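How to sow chillies on the kitchen worktop (when you haven't got a greenhouse)

I get asked about this every year, usually by someone who has just eaten a very good chilli at somebody else's house and come home with seeds in a bit of kitchen roll. So I've written down what I do. I live in a flat in Prirnstead with one decent window and no garden, and I still end up giving plants away by July.

You don't need much. Seeds, seed compost, something to sow in, something to stop it all dripping on the worktop, and a warm spot. A heated propagator is lovely if you've got one, but I managed for years without and the plants didn't seem to mind.

Getting the compost right

Buy proper seed compost, the fine stuff. I've tried being cheap and using what was left in the bag from the tomatoes, and it was full of twigs and little flies. Tip some into a washing-up bowl, break up the lumps with your fingers and add warm water a splash at a time. You want it damp enough to hold together when you squeeze it, with no water running down your wrist. If you overdo it, add more dry compost and carry on.

Fill your modules or small pots loosely, tap them down once on the worktop and top them up. Don't press hard! Everybody wants to press hard, and then the roots have to fight their way through a brick.

Sowing

I do two seeds to a module and snip off the weaker one later. Lay them flat on the surface and sprinkle over enough compost to hide them - half a centimetre is plenty. Then write the label straight away, before you open the next packet. One year I had Golura and Lacerda side by side with no labels at all and didn't find out which was which until the fruit came (one is mild and good for stuffing, the other very much isn't).

Modules and pots are fiddly to move about one at a time, so I stand them in something shallow with sides. You can pay for a plastic tray, but any low cardboard one from the recycling pile will do if you line it with a cut-open carrier bag. Fold the bag up over the edges and tape it on the outside, otherwise the bottom goes soggy the first time you water.

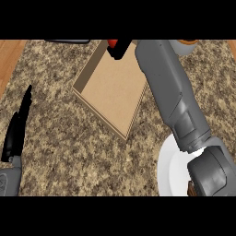 Shallow cardboard tray, on the worktop, before lining.

Warmth first, light second

Chillies want to be warm to get going. On top of the fridge is good if yours gives off a bit of heat, or a shelf near the boiler. Mine go next to the hot water tank with a clear freezer bag laid loosely over the top. Look at them every day. Some come up in 11 days and some sulk for nearly a month, and the really hot types are the worst sulkers of the lot, so please don't throw them out after a fortnight.

The minute you see a green loop poking up, the bag comes off and the whole lot goes to the brightest window you've got. Leave them in the dark even one day too long and you get those long pale stems that fall over. Turn the tray round each morning while the kettle boils.

Watering

Little and often is what people say, but I prefer to wait until the surface looks pale and then water from below. Lift the modules into a washing-up bowl with a centimetre of water in it, leave them for ten minutes, let them drain and put them back. Keep the cardboard well out of it.

Potting on

When each seedling has its first pair of proper leaves (the second pair you see, the first two don't count) it can go into its own small pot. Hold it by a leaf and never by the stem, and bury it up to just below the lowest leaves. Water it in and keep it off the cold sill for a couple of nights.

After that it's a bigger pot when roots show at the bottom, and a weekly feed once there are flowers. Tomato feed is fine. My friend Chih-ming Kwok swears by tickling the flowers with a paintbrush indoors and I've started doing it too, and I do get more fruit.

If you get greenfly, squash them. Sorry.

Recent posts
Drying chillies on a string
What to do with leggy tomato seedlings
Windowsill basil, second attempt
Flerkavance peas: are they worth the money?
Compost in a very small flat

Contact me | © All words my own, please ask before copying | Back to top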